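Utard Packing Cell: Setup and Care FAQ

For operators and anyone on call for the tray-and-box cell at Tolodbridge. Questions not covered should go to Eun-ji Oh at the cell desk.

The cell has one arm, a two-finger parallel gripper and a small camera at the wrist. Most faults reported so far come down to item placement, a cable that has been pulled, or a camera view with something too close to it.

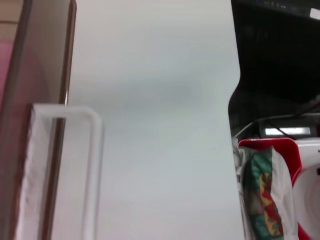

Page last changed: May

What does the wrist camera need to see?

A clear view of the pick area. The Mandska software sets its exposure from the whole view, so a large pale surface close to the lens pushes it one way and a black area behind pushes it the other. When both are present, small items at the back are found late or missed. Move whatever is nearest the lens before changing any camera setting.

The live view is soft. Is the camera out of focus?

Usually not. The lens has a fixed focus and anything very near it will blur. Send the arm to the home position and look again. If the view is still soft at home, clean the lens cover with a dry lint-free cloth. Do not use solvent. If cleaning makes no difference, log it as a camera fault and leave the lens ring alone – turning it voids the stored calibration.

How do I start the cell after a shutdown?

Power the controller first and wait for it to finish loading. Clear the table area, release the emergency stop, then enable the arm from the pendant. Run the warm-up program at low speed for 15 minutes. The gripper opens and closes once during initialization, so keep hands away from the fingers until the pendant shows "Ready".

How should the trays and the box be placed?

Set trays flat on the table with no item trapped under the rim. Boxes go in with the top open and the flaps folded back as far as they will go. A flap that springs inward will be read as part of the box wall, and the arm will stop short of it. Use the placement sheet for the job. Older sheets with the Yáñez heading are still valid for box positions but not for trays.

Can items stay in clear bags?

Yes, if the job has the "bagged" option turned on. Wrinkled clear plastic throws bright highlights, and with the option off the software may take a highlight for an edge. Expect slower picks and more retries. If a bag is refused twice in a row, flatten it by hand with the arm stopped and restart from the last step.

How much slack should the wrist cable have?

Enough for the last joint to turn through its full working range without pulling on the connector. Too much is also a fault: a wide loop can catch on a tray rim or a box flap. Jog the wrist slowly to each end of its range and watch the loop the whole way. Adjust at the clip on the arm, never at the connector.

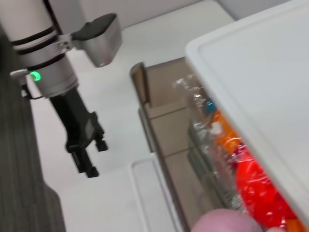

Gripper open over the table, with the wrist cable looped beside the arm.

The wrist light is green but the gripper does not move. What now?

On this cell, green means the wrist has power and the link is up. It says nothing about the gripper program. Check that the right tool is selected on the pendant, then send a manual open command. If there is no response, stop the arm, power down and reseat the connector. Error 64 after a restart means the tool was not recognized; reload the tool file and try again.

How do I check the fingers?

With the arm stopped and locked out, look for nicks at the tips and wipe both faces. Close the gripper on the test block and check that the faces meet it squarely. Fingers are replaced as a pair. The finger screws are torqued to 2 Nm, and the grip width must be reset afterward from the tool menu.

When does the camera need calibrating again?

After any collision, any work on the mounting bracket, or a change of fingers. Picks that miss by a steady amount in one direction are also a sign. The routine takes about half an hour. Save the old file before you overwrite it.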